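Course Handout 4: Notes from the Visit to the Plesadstead Laboratory

Prepared by Jarmila Halás for students of Introduction to Automated Assembly

These notes are for the students who took part in the visit in March and also for those who could not come. Please read them before the next seminar. The parts marked "to prepare" are homework.

1. Purpose of the visit

In the lectures we have spoken a lot about assembly with small tolerances, and I wanted you to see it done by a real arm on real parts. The laboratory in Plesadstead holds an open day every spring. Our group had the first place in the morning, with 60 minutes in total: 20 minutes of introduction, then the demonstration, then questions.

The host group works on a project called Jukard. Its subject is the handling of computer components, mainly processors and memory modules, for repair and for sorting of used equipment. The software that plans the movements is named Mekier. We did not see its code, but the group explained its main steps on the whiteboard.

2. The task in the demonstration

The robot must pick up a processor, carry it to a fixture plate, and place it in a shallow slot which has a raised border. A person does this in a few seconds without much thinking. For the robot it is divided into four steps:

Approach. The arm moves to a point above the part at normal speed.
Grasp. The two fingers close on opposite sides of the part. The force is limited, so that the edges are not damaged.
Transfer. The arm carries the part to the slot. Here the orientation must be kept, and any slip between the fingers becomes an error later.
Placement. The speed is reduced strongly and the arm searches for the right position by light contact.

During the demonstration the group ran this task 11 times. Two attempts ended with the processor standing on the border of the slot, and the arm stopped by itself. I was glad that we saw this, and I ask you to write down what you think was the cause in each case.

3. The camera at the wrist

Several students asked why the camera is not fixed above the table. A fixed camera sees the whole working area, but the gripper often hides the part exactly at the moment when we need to see it. A camera at the wrist travels together with the fingers. The part which is held stays in nearly the same place in the view, and the target comes closer behind it. This makes it easier to compare the two.
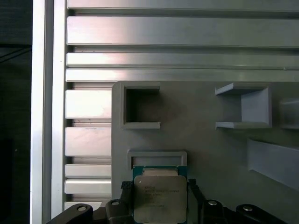

The price of this solution is that the camera also moves when the arm vibrates, and that it must be calibrated again after each change of the fingers. Mr. Ouazzani, who led the demonstration, told us that in his group this calibration is repeated after every 100 runs even if nothing was changed.

Light is another difficulty. The metal lid of a processor is reflective, and so are aluminum profiles. When the arm turns, bright spots move over these surfaces, and a simple edge detector can take them for real edges. A matte surface, such as the light gray plate of the fixture, gives much more stable results. Remember this when you choose materials for your own fixture in the laboratory exercise.

4. To prepare

a) Draw the sequence of the four steps as a state diagram. Add the state in which the arm stops, and show from which steps it can be reached.
b) Explain in five or six sentences how a slip during transfer influences the placement.
c) Suggest one change to the shape of the slot that would make the placement easier. A sketch by hand is enough.

Bring your answers on paper. We will begin the seminar with task c), so please have the sketch ready.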